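Tomton folding camp table, large

I'll start with the legs, because everybody asks about the legs. Each one telescopes in two stages and locks with a quarter turn, and you set all four separately, so a sloping pitch isn't the end of your dinner. My own Tomton has been out in all sorts (mostly Welsh drizzle, if I'm truthful) and I've only ever had to tighten one collar. It took a coin and a minute.

The top comes in slats that roll up around the crossbars, and the whole lot goes into a shoulder bag that's longer than you'd think but nice and slim. It slides in behind the front seats of our little hatchback with room for the stove on top. I do wish the bag zip went right to the end – you have to post the last leg in at an angle – but you get the knack after a couple of trips.

Two of us eat at it with loads of space. Four is cosy, and you'll be knocking elbows if anyone brings a big pan to the table. We did six once at Wikport, at the folk weekend, and the plates ended up on laps!

Setting up goes like this: open the frame, click the crossbars, unroll the slats, then do the legs last. If you do the legs first it all wobbles about and you'll swear at it. I did.

Care is easy. Wipe it down with warm soapy water and leave it unrolled until it's properly dry. Don't put a hot pan straight on the slats, as they will mark. The Insaurralde heat mat fits across the middle if you cook at the table, and I'd say get one, it's cheap enough and it rolls up inside the same bag.

Khalil Hamdan wrote in to ask if the older Diseck side shelf still clips on. Yes, it does, on the long edge only. The short edge has a thicker rail now and the clips won't go round it.

Size and price

Open length: 176 cm
Packed weight: 14 kg with the bag
Price: £320, delivery included
Stock code: 532

Spare collars and rubber feet are sold singly, so you needn't buy a whole leg if you lose one in the mud. The green bag is gone until January, I'm afraid, but we've still got plenty in grey and they're the same inside.

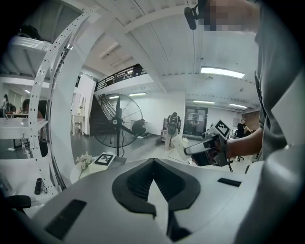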